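Vadstead Pump Hire and Service – Frequently Asked Questions

How fast can you deliver a pump?
For the metro area we deliver inside 24 hours after your order is confirmed. For country sites please ring us first, the time depends on the carrier.

Which size do I need?
Tell us the flow, the total height and the length of hose. Cempaka Osman in our hire office will make the calculation with you. Many customers choose a pump which is too big, and then they pay for fuel they did not need. 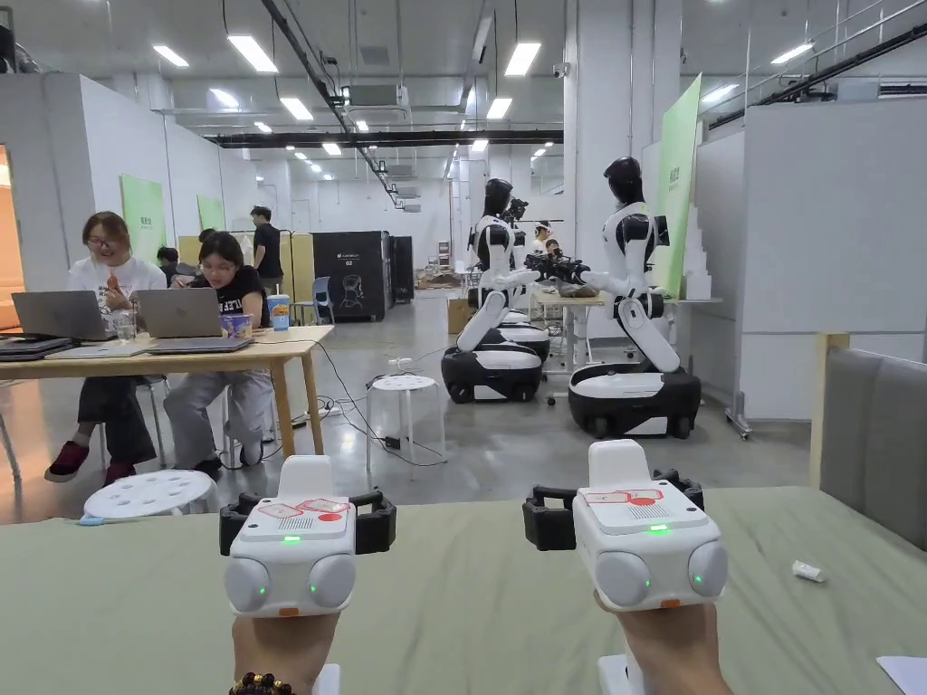 Can I run the pump dry?
No. The seal on the Skarum models is damaged very quickly without water. If your sump empties often, ask for the float switch – it is included in the hire price.

What is the minimum hire?
Two days. A pump collected on Friday afternoon and returned before 9 am on Monday is charged as 2 days, so Sunday is free.

Do you also repair pumps bought somewhere else?
Yes, if the outlet is 50 mm or bigger. Aldo Costa looks at the pump and sends you a written quote. The inspection fee is taken off the bill when you go ahead with the repair.
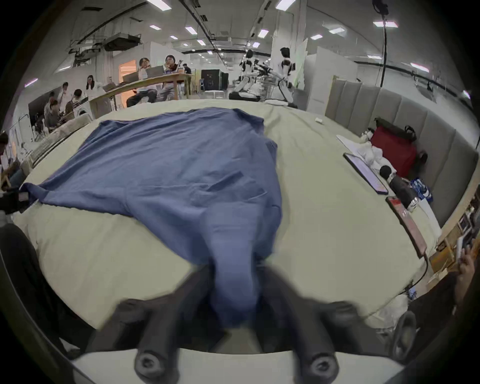
Blue cloth on a mattress, held with a black gripper

How long is the warranty on repairs?
3 months on labour and on the parts we have fitted. Hoses and strainers are not covered.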